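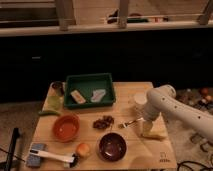
Household objects on a wooden tabletop, with a green tray at the far edge.

Mollstead Household Words Survey: data card
Reading time: 2 min
Search this site Go

Summary

The survey records the everyday names that residents of Mollstead and Grallham use for common household objects. Release 2 holds 500 answers from 191 households.

Collection

Answers were gathered in March by post and at the Kidberg reading room. Each household completed one form.

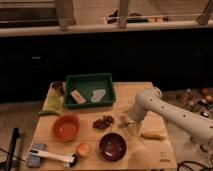

Spellings are kept as the respondent wrote them. Regional terms are not corrected, and a second column gives the standard word. An object such as the dark green tray with raised sides is entered under "tray", whatever local name was supplied. Blank answers are stored as empty fields.

Known limits

Grallham is under-represented, with 21 forms returned. 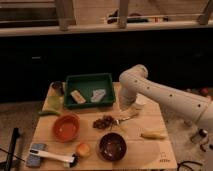 Licence and contact

The data may be reused for teaching and study with credit to the survey. Corrections should be sent to Hülya Baysal, data editor.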